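Gerät und Teekessel richtig entkalken

Wer hartes Leitungswasser hat, kennt den weißen Belag am Boden von Wasserkocher, Eierkocher und Dampfgarer. Er verlängert die Aufheizzeit und löst sich irgendwann in kleinen Plättchen. Mit Zitronensäure ist er schnell entfernt.

Sie brauchen:
Zitronensäure als Pulver
einen Messbecher
ein weiches Tuch
kaltes Wasser

1. Netzstecker ziehen und das Gerät auskühlen lassen. Einsätze und Deckel abnehmen.

2. Zwei Esslöffel Zitronensäure in einem Liter kaltem Wasser auflösen. Nicht aufkochen — in heißem Wasser kann sich Calciumcitrat bilden, das sich schwer wieder löst.

3. Die Lösung einfüllen, bis der Belag bedeckt ist. Dabei die Höchstmarke des Geräts beachten. 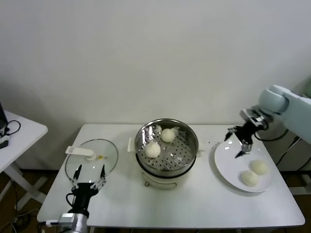
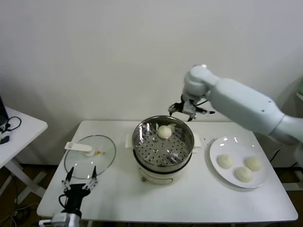 Runder Glasdeckel mit weißem Griff, flach auf dem Tisch abgelegt.

4. Einwirken lassen. Bei dünnem Belag reichen 7 Minuten, bei dickem eine halbe Stunde. Hartnäckige Stellen mit dem Tuch abreiben, keine Stahlwolle verwenden.

5. Lösung ausgießen und mehrmals mit klarem Wasser nachspülen. Danach einmal Wasser aufkochen und wegschütten.

Deckel und Siebeinsätze kommen nur kurz in die Lösung. Dichtungen vorher abnehmen, falls das möglich ist. Elektrische Unterteile nie eintauchen.

Essig geht auch, riecht aber und greift manche Gummiteile an. Für Aluminium ist beides ungeeignet. Im Zweifel gilt die Bedienungsanleitung.

Zuletzt geändert: 23. Februar 2021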